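Quiénes somos

Flumedia gestiona comedores de empresa y cocinas centrales. Nuestra sede y nuestra cocina principal se encuentran en Brodow, y prestamos servicio además en los centros de trabajo de Baudry y Lonov. Preparamos desayunos, almuerzos y cenas para plantillas que trabajan a turnos, incluidos los de noche.

Desde la primavera pasada, el área de Automatización forma parte de la dirección de Operaciones. Su cometido es estudiar qué tareas de cocina pueden confiarse a un brazo robótico y en qué condiciones. 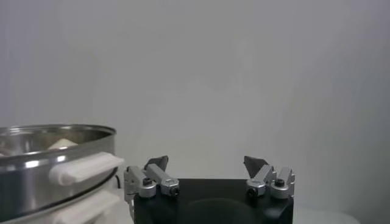
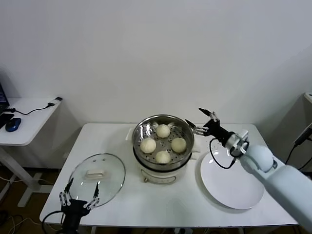

Área de Automatización, Brodow: trabajo con la vaporera.

El trabajo en nuestras cocinas

Flumedia emplea a 249 personas entre cocina, sala, reparto y administración. La cocina de Brodow sirve 1.016 comidas en un día laborable ordinario. Una parte considerable de ese trabajo consiste en gestos repetidos junto a fuentes de calor: levantar tapas, retirar piezas de la cesta, pasarlas al plato y volver a cargar. El servicio de prevención había señalado estas tareas como las de mayor incidencia en quemaduras leves y molestias de muñeca, y por ellas se decidió comenzar.

El programa se desarrolla en una sala contigua a la cocina, con vaporeras de sobremesa y vajilla de uso corriente. Los panecillos al vapor se eligieron como primer producto por ser blandos y de forma irregular, y porque figuran en la carta de los tres centros. Ninguna tarea pasa a la línea de servicio sin el visto bueno del responsable de cocina del centro y de la representación del personal.

Qué cambia para la plantilla

La dirección y la representación del personal suscribieron un acuerdo antes de iniciar el programa. En virtud de dicho acuerdo:

La automatización de una tarea no podrá ser causa de despido ni de reducción de jornada.

Toda persona cuyo puesto se vea modificado recibirá 40 horas de formación dentro de su horario laboral.

Los cocineros y ayudantes conservan la decisión sobre puntos de cocción, raciones y presentación, y pueden detener el equipo en cualquier momento.

Las mejoras propuestas por el personal de cocina se estudian en la reunión de los martes, a la que asiste un miembro de cada turno.

Se ha creado asimismo la categoría de operador de estación, con complemento salarial propio, a la que se accede por promoción interna. Quienes la ocupan proceden en su totalidad de la cocina de Brodow. El personal de Baudry y Lonov podrá presentar su candidatura a partir de mayo.

Formación y visitas

El aula de Brodow tiene capacidad para 50 asistentes y acoge los cursos internos, así como las prácticas de escuelas de hostelería con las que mantenemos convenio. Las visitas de centros educativos se conciertan por escrito con el departamento de Personal. Se ruega indicar el número de alumnos y el ciclo que cursan.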